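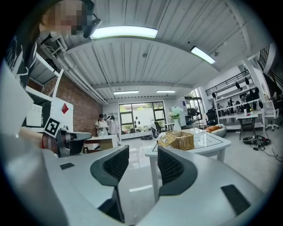 Figure 4. Patterned shirt, red wristband and a pair of hand-held grippers.

4. What people said about eating off the main street

I'll start this section with the comment cards, which I enjoyed far more than I expected to (I had budgeted a fortnight for reading them and it took most of the summer). We ended up with 1,771 usable cards from the venues in Tamville and Kimness. A usable card had to have at least one legible sentence on it and a tick in the box for how the diner had come to hear of the place. Cards with only a drawing on them were left out, with some regret on my part. Coding was finished on 07/02/2026 and no cards were added after that.

4.1 Distance and the decision to walk

As I said in the methods, I called a venue "off the main street" if the front door was more than 600 metres on foot from the nearest point of the main shopping strip. It's a blunt measure. Kimness is flat and Tamville is very much not, so the same walk means a pleasant stroll in one town and a sweaty climb in the other! I did think about using walking time, but the maps disagreed with each other so badly on the Tamville laneways that I stuck with distance.

The cards hardly ever complained about the walk itself. What they complained about was not knowing whether the place would be open at the end of it. Variations on "rang first, no answer, went anyway" turn up again and again, and they turn up most for Bradov, which does dumplings and slow-cooked pork in what used to be a tyre shop and keeps hours that I never fully got to the bottom of myself. The kitchen closes when the pork runs out. Regulars know this and come early, while visitors see a posted closing time and believe it. On the cards the two groups could be describing different restaurants.

Matsuda, over in Kimness, sits further out again but shuts its kitchen at the same time every night, and the uncertainty comments nearly vanish. I don't want to make too much of a comparison between two venues with different food, different prices and different car parks. Still, the pattern held when I split the cards by lunch and dinner, and it held again with the November cards taken out, when Matsuda had its front windows papered over for a repaint and a fair few people assumed it had closed for good.

4.2 Hearing about the place

Word of mouth was the most ticked box, as it was in the pilot. I'd been hoping for something more surprising, but there you go. The more interesting material is in the sentences people wrote beside the tick, because "word of mouth" covers an awful lot. For some it meant a workmate going on about the laksa all week. For others it was the bloke at the servo, or a motel receptionist with a photocopied map. A good number of diners had been told about the venue years before and had only just got round to it, and that makes a mess of any attempt to measure how fast a recommendation travels.

Online reviews came up mostly as a second step. People heard the name from somebody, then looked it up to check the hours and the prices, and (this comes through strongly in the Tamville cards) to look at photos of the food. Several cards mention that the photos were out of date. One diner had set her heart on a passionfruit tart that had been off the menu since before the current owners took over — she ordered the pudding and wrote kindly about it.

I asked the owners about this as well, in the follow-up conversations. They weren't recorded, at the owners' request, so what I report from them comes from my notes, typed up the same evening.
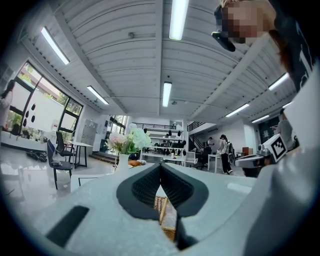
One owner told me that the photos were the least of it, and that the thing that really cost her tables was the old phone number still listed on a tourism page. She had asked for it to be changed more times than she could remember. People rang, got a dead line, decided the restaurant had gone under, and drove on to the pub. She reckoned she could tell a bad month by how many customers came in and said they were surprised to find her there.

I hadn't put a question about phone numbers on the card, and I wish I had. When I went back through the free text looking for it, there it was in both towns, tucked in among remarks about the parking and the chips. I've added a box for it to the revised card in the appendix.

4.3 Menus

The other half of the material is the menus. I collected 363 of them across the study period, counting every reprint, chalkboard photo and laminated special as a separate menu provided at least one dish or price had changed. That rule favours venues that fiddle with their menus, and Matsuda fiddles constantly, so I report menus per venue wherever it matters.

My working idea going in was that venues off the main street would run shorter menus, because a quiet location makes waste more expensive. The four venues with complete menu runs do lean that way, though they don't lean nearly as hard as I'd expected. Bradov has a very short menu and always has. Matsuda's is long, and it got longer over the year, mostly through noodle soups that share a stock and a tray of toppings. On paper that's a big menu, but in the kitchen it's a small one. I came round (slowly, and after some generous feedback on an earlier draft) to thinking that the number of dishes is the wrong thing to look at, and that shared ingredients would tell us more. I haven't got the recipes, so I can't do that properly, but the dish descriptions give a rough idea and I've set out my attempt in the supplementary notes.

Diners themselves rarely mentioned menu length. They mentioned the size of the print, they mentioned being able to get half serves for the kids, and they mentioned prices that had been covered over with a sticker. The stickers drew a surprising amount of feeling! A reprinted menu with a higher price passed without comment, while a sticker with the same rise on it got noticed, peeled back and written about.

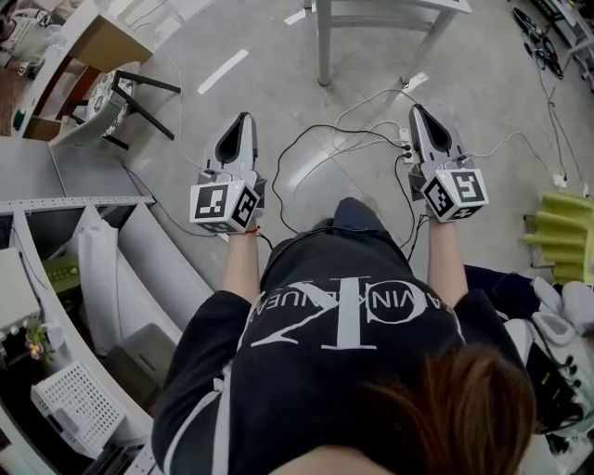

Did the venues with shorter menus charge less for a main?

At lunch they did, by a small margin, and at dinner the difference went the other way.

I'm cautious about the dinner result. It rests heavily on Bradov, where the evening pork is a shared plate and the price has to be divided by however many people are sitting down to it. I used two diners as the standard throughout. A table of hungry teenagers would give a different answer, and so would the retired couples who make up much of the early sitting and take half of it home.

4.4 Coming back

The last item on the card asked whether the diner meant to return, and nearly everybody ticked that they did. I put very little weight on this. People who have just eaten well and are filling in a card within sight of the kitchen are going to be nice about it. What I find more useful is the smaller set of cards where the same handwriting seems to turn up again later in the year, sometimes with a running commentary on whether the bread had improved. I haven't tried to match these formally, as the ethics approval was for anonymous cards and I wasn't comfortable playing detective with people's handwriting. A follow-up with a simple return-visit stamp would get at the same thing without any of that, and both towns have cafes already using coffee cards that could be adapted for it.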